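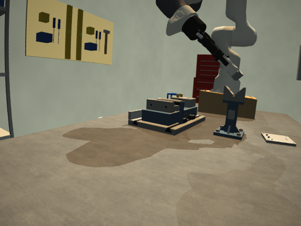
Paiva workshop: half-yearly safety check, with my comments
Walked round on 25 July 2023. Heriberto Cortés came with me for the electrics, everything else is me and a clipboard.

I've kept the same order as the January sheet so you can lay the two side by side. OK means leave it alone, FIX means it's on somebody's list, and STOP means it's switched off or taped up until I say so (there are two of those this time, sorry!).

1. Way in and way out
Front door opens fully: OK
Back door opens fully: FIX. It sticks for the last bit and you need a shoulder to it. I've planed the bottom once already, so I think it's the hinge.
Emergency light over back door: OK, stayed on for the whole test.
Walkway clear: FIX. Bikes again. I love your bikes, please put them in the rack.

2. Fire
Extinguisher by the door: OK, gauge in the green, pin and tag in place.
Extinguisher by the paint cupboard: STOP. Needle well into the red, so it's gone back to Clondum and there's a loan one on the hook. No spraying until the new one arrives.
Smoke alarms: OK, both very loud. My ears rang all through lunch.
Oily rag bin: OK, lid shuts by itself, emptied while I was there.
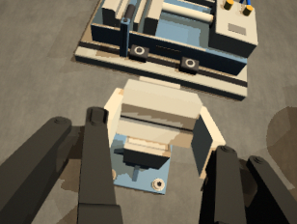
Do I have to clamp a piece that only needs one quick hole?
Every time, please. The quick ones are exactly when the bit grabs and the whole thing spins round into your knuckles, and I've got the scar to show for it.

3. Benches and vices
Bench legs tight: OK after a quarter turn on most of them.
Vice bolts: FIX. One has a nut that I can undo with my fingers. Urho Mäkelä is bringing locking nuts.
Jaws: OK, a bit chewed but they close square.
Handles: OK, end caps all on. If a cap comes off, find it and put it back, or the bar slides out and lands on your foot.
Bench tops: wiped down before I looked at them, though the old stains are there for good. I don't mind stains. I do mind screws and swarf left lying about, so brush down when you finish - the hand brush is on the nail.
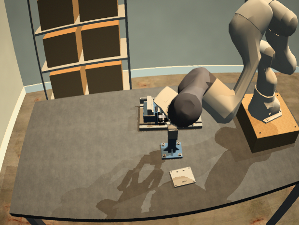

4. Electrics
Trip switches tested: OK, all of them dropped out straight away.
Extension leads: FIX. Heriberto cut the plug off one with a nick in the outer sleeve. It was 37 metres of good lead otherwise, so he's going to shorten it and fit a new plug.
Pillar drill stop button: STOP. You can press it and the drill stops, but it doesn't always latch. Povis are sending a replacement. Until then the drill is unplugged with a tag on it, and please don't be clever about the tag.
Portable tool stickers: OK apart from the heat gun, which I couldn't find. Who has the heat gun?

5. Air, dust and noise
Extractor: OK, new bag in. I wrote the date on it in marker.
Masks: FIX, down to the last few. I've ordered a box of 65 from Ultotum, who were cheaper than last time.
Ear defenders: OK, but wipe them after use, it was a hot June.

6. First aid
Box full and in date: FIX. Eye wash runs out before the next check and we've no large plasters at all. I spent just over £37 on refills and the receipt is in the tin.
Accident book: OK, and only two entries since January, both small cuts. I'd much rather have little things written down than hear about them in the pub, so do fill it in. 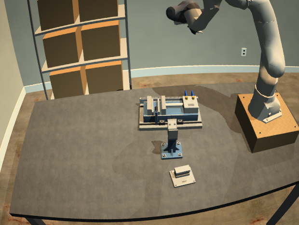 The pen for the book keeps walking off as well, so I've tied a new one to the shelf with string. If you have to borrow it, bring the shelf back too.

7. Left over from January
Handrail on the step: done, and very solid.
Window catch: still not done. That one's mine.
Sign for the eye protection area: done, thank you Urho.

Anything I've missed, put a note in the red folder. I'll be in to take the drill tag off once the new button's fitted and Heriberto has tested it.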